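Notebook, bench 2: Ciltum fingers against Russo fingers, same arm, same wrist camera
April, started 9:40

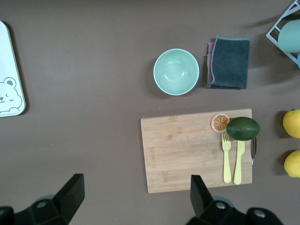 Which of the two finger sets should stay on the arm for the kitchen tasks?
The Russo set for now. It loses to the Ciltum set on flat, thin things by a small margin and wins on everything round, and the round things are where most of our failed trials come from.

Setup. Arm and controller unchanged from the last entry. Controller is the Iltau box, firmware left alone on purpose. Both finger sets go on the same parallel gripper body with the same screws. Stroke is the same on paper. In practice the Ciltum pads are thicker, so the usable opening is 4 mm smaller. I corrected the width command for that in the config and did not touch the policy.

Wrist camera stays on the short bracket. With either set the fingertips sit low in the view, which we want, as the closing point has to be visible during the last part of the approach. The long bracket gave a wider view of the table and a poor view of the contact, and I do not plan to go back to it.

Objects for this round: mint bowl, orange slice, avocado, pale yellow plastic fork and knife, lemon, folded gray cloth. Cutting board, rack and the bear tray are on the table as obstacles and place targets and are not picked.

Protocol. 60 trials per object per finger set. Force limit fixed at the middle setting. Approach from above, one retry allowed, retry logged separately. A trial is a success if the object leaves the table, is held for the full hold time and is released at the target without being pushed off it. Anything that trips the controller is a fail regardless of what the object did.

Notes by object, no table yet (Natnael Shiferaw has the log parser open on his branch and I do not want two versions of the numbers going around).

Avocado. Biggest difference of the round. The Ciltum pads are flat and hard, and the fruit rolls out toward the palm when the first finger touches early. Russo pads give a little and center it. With Ciltum the retry usually failed the same way as the first try, so the retry count says very little here.

Lemon. Same pattern, smaller. Pointed ends are a problem for both sets when the grasp axis lines up with the long axis of the fruit. That is a planner issue. Filed it under grasp sampling.

Orange slice. Both sets poor. Gripping from above across the slice needs the fingertips almost on the surface under it. The Ciltum tips are thinner and get under the edge of the peel more often. When the slice lies on the board the board height has to be in the collision model or the tips press into it. I had it wrong for the first block and threw that block out.

Fork and knife. Ciltum better. The two lie parallel and close together, and the wider Russo tip sometimes contacts both handles and brings both up. Logged as fail. Spacing them further apart fixes it but I do not want to fix it by moving the objects.

Bowl. Rim grasp, one finger inside. No real difference. Both sets tilt the bowl on lift if the grasp is shallow. Depth offset was raised once and then left alone for the rest of the round.

Cloth. Pinch from above on the fold. Russo holds more layers, Ciltum sometimes takes only the top one. Depends on what counts as a pick. We need to write that down before the next round, otherwise the cloth numbers are useless for comparison.

Camera. Exposure was on auto in the morning and I locked it after noticing the dark finger parts pulling the image brighter whenever the gripper opened or closed. Frames before the lock are kept but marked. If anyone trains on this round, filter on that mark.

Latency from close command to first motion, measured over 500 closes with no object: same for both sets within the timer resolution. So the early contact on the avocado is geometry and I am dropping the timing theory from the last entry.

Pad wear. Swapped the Russo pads once. The leading edge had gone shiny and the lemon hold was starting to slip. The supplier sheet gives no cycle figure. I am going to change them every 400 closes until we have our own curve. The Ciltum pads show no marks I can find.

Fenness adapter. Arrived, not fitted. The bolt pattern matches the gripper body, but the plate adds height and would need a new hand-eye calibration. Not mixing that into this comparison.

15:10. Ran a short mixed block with one Russo finger and one Ciltum finger. Avocado acceptable, cutlery acceptable, bowl worse because the two sides flex differently and it twists on lift. Not worth a full round in this form. A Russo pad cut narrower at the tip might get most of the same benefit. Asked the shop for two pairs.

To do:
define a cloth pick in writing
add board height to the default collision model
rerun the orange slice block I threw out
merge parser, then fill in the table
hand-eye check before anything from Fenness goes on

Left the Russo set mounted, screws marked with paint pen. Ciltum set is in the second drawer, bagged with its config file name.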